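Kirnarness Curb and Crossing Counts

Welcome, and thank you for stopping by! This is the data card for our street counts in Kirnarness - people walking, people on bikes, people waiting for the bus, and the cars and vans that share the road with them.

What is in it

There are 1142 rows in counts.csv, one for each 15-minute stretch at one crossing. Of these, 675 come from Ortner Avenue and the rest from the side streets between the Jernard bridge and the Wanness bus loop. The file sites.csv lists each crossing, with the curb height and the posted speed.

Known gaps

Scooters were lumped in with bikes until January, so please don't read too much into the jump after that. We also lost 2 mornings at the bus loop to a closed road, and those rows are left blank (blank means no count, and zero really does mean zero!).

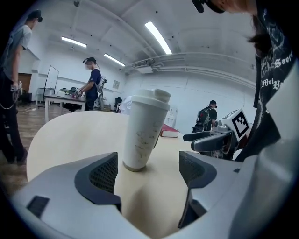
Kirnarness, November 17, 2025

The new release adds the evening counts on Ortner Avenue, which many of you had asked for, and fixes the swapped north and south columns at the bridge. If you use the numbers in a letter or a school project, go right ahead - we would just love a mention and a copy.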